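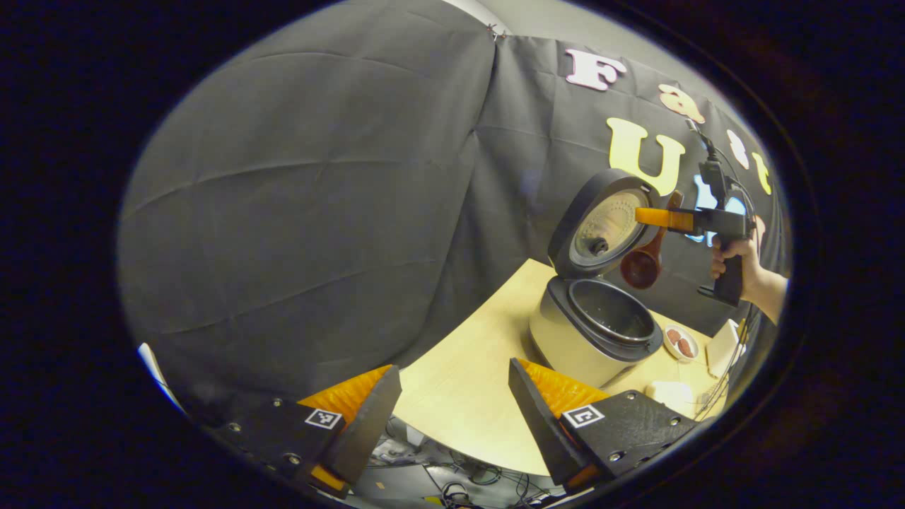 **How much water does the cooker need for white rice?**
Fill the inner pot to the line that matches the number of level cups of rice used. For two cups of rice, add water to line 2 on the inside of the pot.

## 4. Cooking and Serving

These instructions apply to the Hinden countertop rice cooker as supplied to Tikaslow residence kitchens. Read Section 3 (First Use) before continuing.

### 4.1 Before cooking

1. Place the cooker on a flat, stable table or counter. Leave 5 inches of clear space on every side.
2. Open the lid until it stands upright on its hinge.
3. Lift out the inner pot. Wipe the outside of the pot and the heating plate with a dry cloth.
4. Rinse the rice in a separate bowl and drain it. Do not rinse rice in the inner pot.
5. Add the rice and water, then return the pot to the cooker. Turn it slightly left and right until it sits level.

**Caution:** Never pour water or rice into the cooker body without the inner pot in place.

### 4.2 Cooking

1. Close the lid and press until it clicks.
2. Check that the steam valve is seated and free of dried starch.
3. Plug in the cord and select COOK.
4. When the indicator changes to WARM, leave the lid closed for 18 minutes.

**Caution:** Steam leaves the valve with force. Keep hands and face away from it, and open the lid from the side.

### 4.3 Serving

1. Loosen the rice from the bottom upward with a wooden or plastic utensil – metal will scratch the nonstick coating.
2. Transfer portions to bowls. A ladle is suitable for porridge and other soft dishes.
3. Switch off and unplug the cooker once the pot is empty.

**Note:** Small side dishes may be kept on the table next to the cooker, provided they do not stand against the body or under the open lid.

**Note:** Wooden utensils should be washed by hand and dried upright. Do not store them inside the cooker.

Replacement pots and lid plates are listed in Section 7 under Enesico parts.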